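Home | Boards | Workshop | Robots | Search

Teaching pick and place by remote: my bottle demos are rubbish
Print this page | E-mail to a friend

Ghazal Shahbazi
I'm driving the arm by hand controller to show it how to lift things out of one bin and put them in the one behind. I've recorded 80 runs. The toys go fine. With the clear bottle, the trained arm dithers beside it like a guest at a buffet. More runs, or better ones?

Ilir Berisha
More. I did 1,000. Took most of July.

Mimoza Todorova
Better, I'd say. Watch your own recordings first — mine were full of me hesitating, and the arm had copied that beautifully. Pick one approach and stick to it. I come down at the side of the bottle, pause, then close. Bottle to the right, dinosaur well over to the left, so the fingers have room.

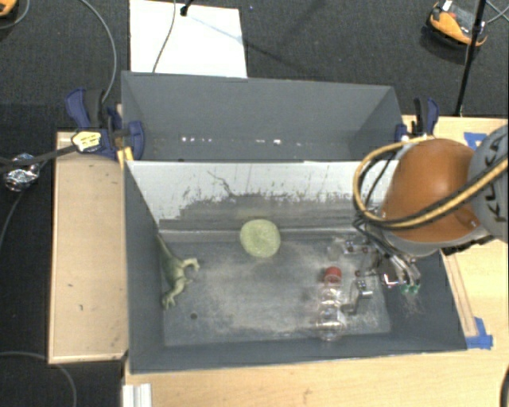

Emiliano Tapia
- Throw out any run where you missed and had another go, unless you want it to learn missing.
- Move the bottle between runs. I kept mine in one spot for 13 runs and trained a very expensive habit.

Contact us | Copyright Sornska Help Boards | Back to top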